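How to clear a slow bathroom sink drain (no chemicals)

Posted 11/05/2025 by Isabelle Sandhu

Quick one today. Got the same question from three different readers this month so writing it up. Sink fills while you brush your teeth, takes forever to go down, smells a bit. Almost always hair and soap gunk sitting in the first few inches. You can fix it in under half an hour.

What you need

Bucket
Rubber gloves
Old towel, one you don't like
Plastic hair snake (the long thin strip with barbs)
Flashlight
Old toothbrush
Dish soap
Adjustable pliers, maybe

Skip the liquid drain opener. If it doesn't work you've now got a pipe full of nasty stuff and you still have to open it. If somebody already poured some in, stop here and read the label on the bottle before you touch anything.

Step 1 — get the stopper out

Depends what kind. Lift-and-turn ones: open it, hold the bottom still, unscrew the top. Push ones usually just unscrew counterclockwise. Pop-up with a rod behind the faucet is the fiddly one. Go under the sink, find the nut where the rod goes into the drainpipe, loosen by hand, slide the rod back an inch or so. Stopper lifts right out. Bucket under there first!!

Take a picture of the rod and the clip before you move anything. The clip has a row of holes and you will forget wich one it was in.

Step 2 — snake it

Feed the plastic strip down until it stops. Twist. Pull up slow. Gross, yes. Wipe on paper towel, straight in the trash, not the toilet. Do it again until it comes up clean. Usually three or four goes for me.

Tosel and Wiker both sell these, I've used both, no real difference. Don't force it around the bend, the barbs snap.

Step 3 — scrub the stopper

Toothbrush, dish soap, do it in the bucket. Check the rubber seal while your at it. If it's cracked get a new one, take the old one to the store to match the size.

Step 4 — flush

Hot tap water, a couple of minutes, squirt of dish soap. Not boiling, plastic pipes don't like it.

Step 5 — still slow? do the trap

The U-shaped bit under the sink. Bucket under it. Two big slip nuts, undo by hand or with pliers, gentle. Tip it out, scrub the inside, rinse it in a DIFFERENT sink (yes I have poured it down the open drain, yes on my own feet). Put the washers back the same way round they came off. Hand tight plus a small nudge.

Step 6 — put it back and check for leaks

Stopper in, rod in, nut on. Fill the basin halfway, let it go all at once. Dry paper towel around each joint. Any wet spot, tighten a tiny bit and try again.

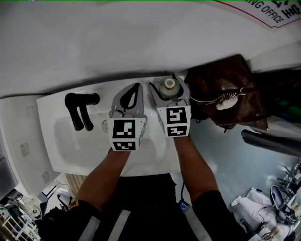
White vanity with a recessed basin.

Wipe the counter down after, and the faucet handles.

Keeping it clear

Hair catcher over the drain, empty it weekly
Hot water and dish soap once a month
Wipe globs of toothpaste out, don't rinse them
No shaving over the sink without a catcher in

Lindalva Pimentel asked in the comments about vinegar and baking soda. Fine for smell, does nothing much for hair. Snake first, fizz later if you want.

If the tub and toilet are slow too it's not your sink — it's further down the line. Call a plumber.

Next up: dripping faucets.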